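Skureck House, two nights in March

Posted August 6, 2021

I've put off writing up Skureck House because my notes were mostly measurements. The property is a former station homestead, converted to guest accommodation by the present owners, and sits 16 km past the Habte turnoff on unsealed road. Any two-wheel drive will manage it in dry weather. Elevation is 630 m, so pack a jumper.

The rate was $231 a night, breakfast included. Check-in is by key safe and the code arrives by text, which is a problem as mobile coverage stops at the turnoff. Write it down before you leave the highway.

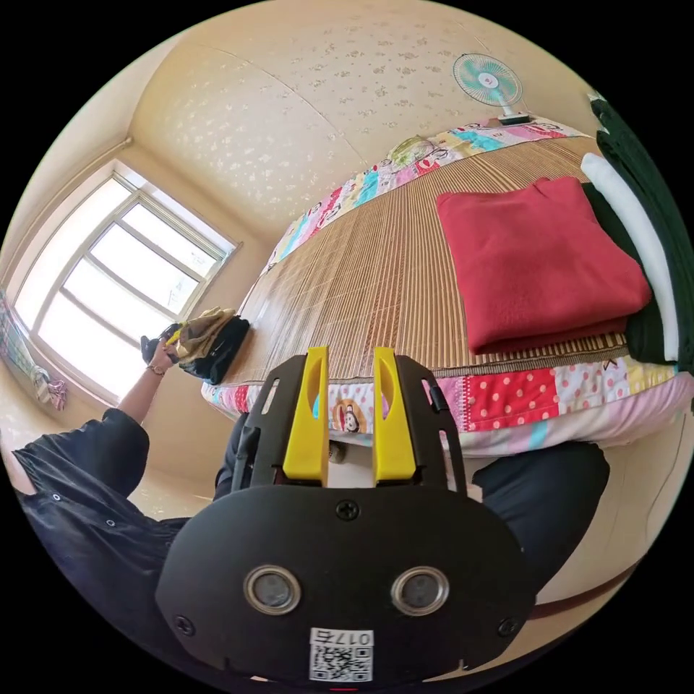

Hot water comes from a gas storage unit shared between the rooms on the east side. Pressure was adequate before seven and poor after. The verandah faces north-west and is unusable on a warm afternoon until the sun drops behind the ridge.

Power is solar with a diesel backup. The generator cut in once, at dusk, and could be heard from the dining room.

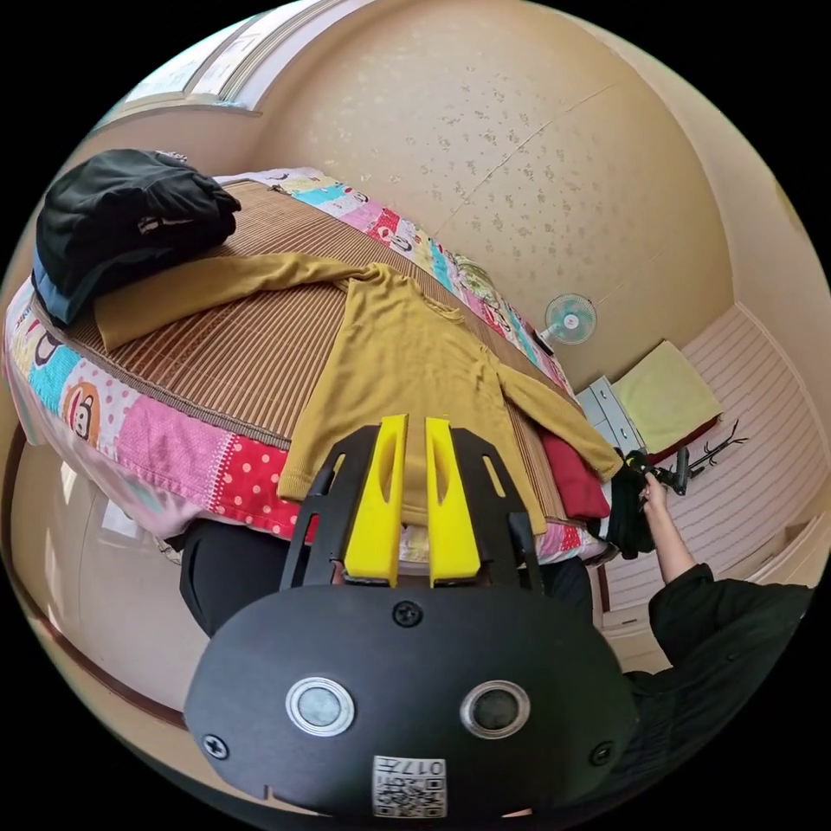
Fotis Kalogeropoulos wrote in to say the east side now has its own second heater, and that the road is graded after winter. I haven't been back to check either.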